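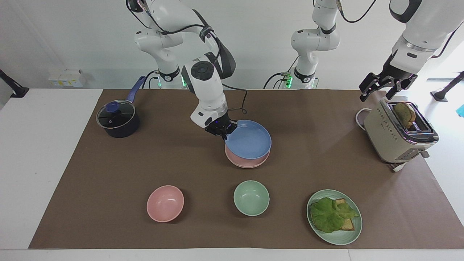

Right arm stops mid-task after update – ticket opened 24th May by Kamala Kamath

Hi all, I've got a strange one. Since I moved our two-arm kitchen bench on to the new Skakarora build, the right arm keeps freezing when it's got hold of a plate. The left carries on as if all's well. No fault light, no emergency stop, the planner just goes quiet and the log fills up with this:

WARN plan_right: goal rejected, grasped object in collision
WARN plan_right: retry 80 of 80, giving up

It happens most with the blue plate on the pink one. I've restarted everything (twice!) and redone the hand-eye calibration, same result.

Reply from Keir Kerr
Can you send the planning scene dump from just before it gives up? And which padding value are you on?

Reply from Kamala Kamath
Dump attached, it's 3,381 lines, sorry. Padding is whatever came with the update, I haven't touched it.

Had a poke through it myself over a cup of tea and I think I've spotted something. Both plates are in there as one lump, called object 109. So when the gripper closes on the top rim, the whole lump gets attached to the arm, bottom plate and all, and the lump is touching the mat. No wonder it won't plan a lift!

Reply from Keir Kerr
Good find. The new build merges anything closer than the cluster gap, and the default went up. Try merge_gap: 2 (it's in millimetres) and clear the scene cache before you restart, or it'll load the old lump again.

Reply from Kamala Kamath
Done, and the plates now come up as separate objects. Lifted the blue one first go – lovely. The glass lid on the saucepan still flickers in and out of the depth map, but I'll open another ticket for that. Tianyou wants the old gap put back as the default, so I've left this one open for him.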